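Im April bin ich endlich nach Himberg hinausgefahren, zum Sichtungstag der Nachwuchsakademie Utwood, und ich muss gestehen, dass ich mich darauf gefreut hatte wie früher auf den ersten Schultag nach den Ferien (ja, solche Kinder gab es). Der Bus hält direkt am Vereinsheim, und schon von dort hört man die Bälle und die Trillerpfeifen und dazwischen jemanden, der sehr laut »Breite! Breite!« ruft.

700 Mädchen und Buben hatten sich angemeldet, 30 davon dürfen im Sommer für zwei Wochen ins Trainingslager. Das klingt hart, und ein bisschen ist es das wohl auch. Trotzdem war die Stimmung am Platz freundlich, fast wie bei einem Familienfest. Gespielt wurde auf kleinen Feldern, vier gegen vier, ohne feste Positionen, und alle paar Minuten wurden die Mannschaften neu gemischt. Laine Ots, die die Sichtung leitet, ging die ganze Zeit von Feld zu Feld und merkte sich Namen, dass mir ganz schwindlig wurde.
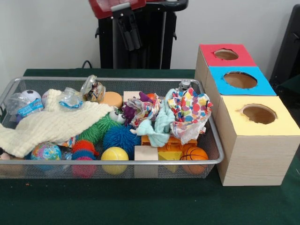

Indrek Zariņš meinte später an der Seitenlinie, am ersten Ballkontakt lasse sich weniger ablesen, als die meisten Eltern glauben, er schaue lieber darauf, was ein Kind nach einem Fehlpass macht. Ob es stehen bleibt oder gleich wieder losläuft! Darüber habe ich noch auf der Heimfahrt nachgedacht.

Zu Mittag gab es Nudeln für alle, und am Nachmittag kam das Freundschaftsspiel der älteren Jahrgänge gegen Wanyama, vor 900 Zuschauern, was für Himberg wirklich viel ist. 2:2 ist es ausgegangen, der Ausgleich fiel durch einen Freistoß, den der Tormann von Wanyama schon fast in den Händen hatte. Der Arme! Seine Mitspieler haben ihn danach lange gedrückt.

Die Namen der Ausgewählten werden erst in ein paar Wochen verschickt. Ich fahre im Sommer wieder hin, dann hoffentlich mit Sonnencreme.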